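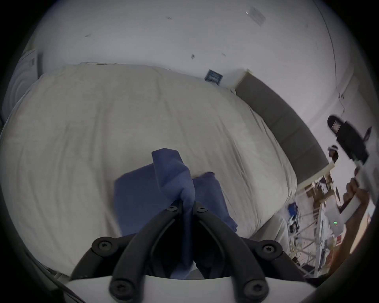 Can you wash the Nastdale duvet at home?
If your washer takes a big load, go ahead. Cold water, gentle cycle, half the soap you'd normally use, and then a long low tumble. Mine goes to the laundromat in September and comes home in a garbage bag, very glamorous.

The Nastdale is the off-white duvet we sell the most of, and I've had one on my own bed for years now. It's big and soft and it wrinkles, so if you like a bed that looks ironed, have a look at the Genberg instead (same filling, tighter weave, a bit noisier when you roll over). I like the rumpled look! I also fold laundry on top of it every night, and a good thick duvet is a lovely surface for that, though dark blue towels will leave lint on it for the first few washes. Keep a lint roller in the bedside drawer.

The colour sits nicely against grey. We get asked that a lot by people with padded headboards, and I'd say go for it, especially with a white wall behind. Pure white can look a bit harsh next to dark grey fabric and this one doesn't.

The details:
Outer: cotton, 258 thread count
Filling: down alternative, medium weight
Corner loops: four, sewn in
Sizes: double, queen, king
Price: $200 for the queen
Item no. 691

We ship from the Brelbridge shop within 24 hours. It arrives squashed flat, so shake it out and leave it over a chair overnight before you decide it's too thin.

Shaimaa Benkirane wrote to ask if our Kettani covers fit. They do, in all three sizes, and the ties line up with the loops.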